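# The Ferry to Puson

In July the ferry to Puson leaves one time in the morning, and Abdelkrim Mansour had missed it by the length of one cigarette.

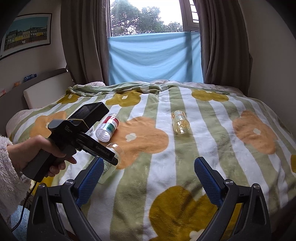
He stood at the rail with his suitcase and looked at the water where the boat had been. The man in the ticket window was already closing the small curtain.

"When is the next?" asked Abdelkrim.

"Tomorrow, seven o'clock. Or you ask Alarcón."

Alarcón was sitting on an upside-down bucket behind the fish market, repairing a net. He was old and he did not look up from his work.

"It is 3,000 to Puson," he said.

"The ferry costs 121."

"Then take the ferry."

Abdelkrim sat down on his suitcase. His sister was getting married in Puson at five in the afternoon. He had not spoken with her for six years, and the reason was a piece of land behind their father's house, where nothing grew except thistles. In his jacket he carried her invitation. She had written only the hour, the name of the church, and under it, very small, "if you want."

"I have 100," he said after some time. "The rest is inside a gift, and I cannot open it."

"What is the gift?"

"A clock from Tirkus."

Now Alarcón looked up. "My wife was from Tirkus," he said. "They make bad clocks there. She had one in the kitchen and it was always early. She took it with her when she moved to Tokard."

He pulled the thread through the net two more times, bit it, and put the net in a basket. Then he stood up, slowly, with one hand on his knee, and walked down the steps to a green boat.

"100 now," he said, "and you bring me a plate from the wedding. Meat, not salad."

"How will I bring it to you?"

"I will wait in the harbor. I am not going to row home in the dark."

The motor started on the fourth try. Abdelkrim held the suitcase on his knees, and through the leather he could feel the clock ticking. He tried to remember if his sister still laughed with her hand in front of her mouth.

"Is it a big wedding?" shouted Alarcón over the noise.

"I don't know," Abdelkrim shouted back. "I will ask her."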